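Sports Media, Unit 4: Calling the Game on Local Radio
Notes by Kurniawati Mangundap, Cernden College

Last time we listened to the cup tie between Clastthorpe and Wuisan, and I hope you're all still humming that second-half commentary! Today we get to the part I love most, which is how a commentator keeps a listener inside the ground when the listener can't see a thing.

Start with the score and the time. New students always think they are saying it too often, and they never are. People join late, they come in from the garden, they turn the car key. Give them the score, say who is playing which way, and then get back to the ball.

Next, place the ball. "Near side, just over halfway" is worth more than any adjective you can think of. Pick your near side before kick-off and stick to it all afternoon, even if your co-commentator is sitting the other way round (it happens at Wuisan, where the press bench has a corner in it). 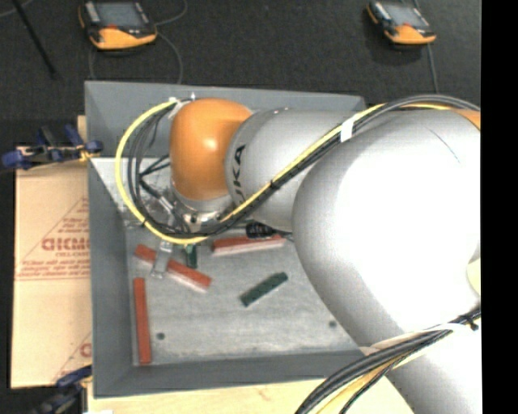
Then comes the second voice. The summariser talks when play stops and gives way when it starts, and a good pair does this almost by breathing. Tomás Ramalho's match for Prarura Radio is a lovely one to study. Listen to how he drops his pitch at the end of a sentence so his partner knows the door is open. It's a tiny thing and it makes the whole broadcast feel relaxed.

A word on live microphones. Treat every microphone as live from the moment you sit down until the moment you leave the box. The red light can be wrong, the studio can come back to you early, and an apology on air never travels as far as the remark did. We'll go through the station's complaints procedure in March, with the reading on fairness and language.

For the next class:
Read page 295 to the end of the chapter in the course reader.
Record 2 minutes of commentary over any match with the sound turned down, then write out what you said, every "um" included. You'll be amazed!
Bring headphones. We're in Room 32.

Related notes
Unit 2: Preparing your team sheets
Unit 3: Interviews at the touchline
Unit 5: Writing the full-time report

Sports Media, Cernden College | Contact the department: ext. 392 | Updated 2024-01-28 | Back to top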